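Gripper slips on basket handle after we moved the shelf

yoga_wijaya
Hi all! We shifted the cubby shelf in our bedroom cell on Wednesday, and ever since then the basket routine on our humanoid (we call it Molefe) has been a bit of an adventure. Our head view, with the basket handle held in one gripper:
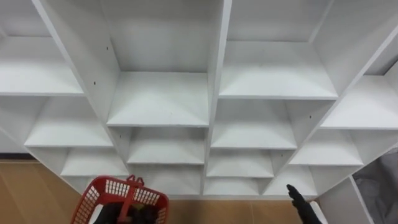 Head camera, looking down the shelf at the red basket

I redid the head calibration and got 16 poses in, but I'd love a second opinion before I go any further.

jbaloyi
Lovely clean view, thanks! I'd leave the calibration alone and look at your finger pads. Ours at Jukow get glazed after up to 4000 grasps, and a smooth plastic handle is the first thing to slide.

yae_u
Gently disagreeing with Johannes, sorry! If it only started when the shelf moved, then I'd measure the shelf first (pads don't wear out overnight, bless them). Can you show us the whole cell, Yoga?

yoga_wijaya
Sure thing, side view with the basket held at the shelf:

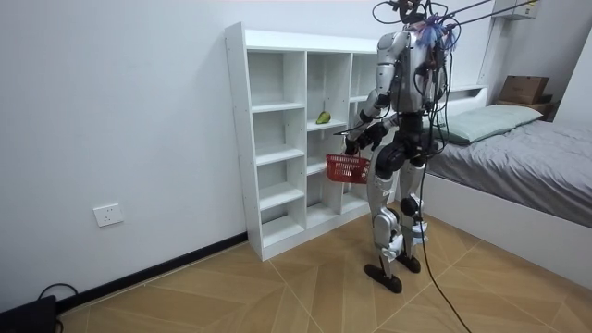
Re: Gripper slips on basket handle after we moved the shelf

nobuhle_d
What a nice setup! I'm with Yae on the shelf, but please look at that cable trailing on the floor too. Ours tugged at the waist and we chased it for days, so I'd clip it up with some slack and then try again.

jbaloyi
Fair enough, but do wipe the pads, it takes a minute!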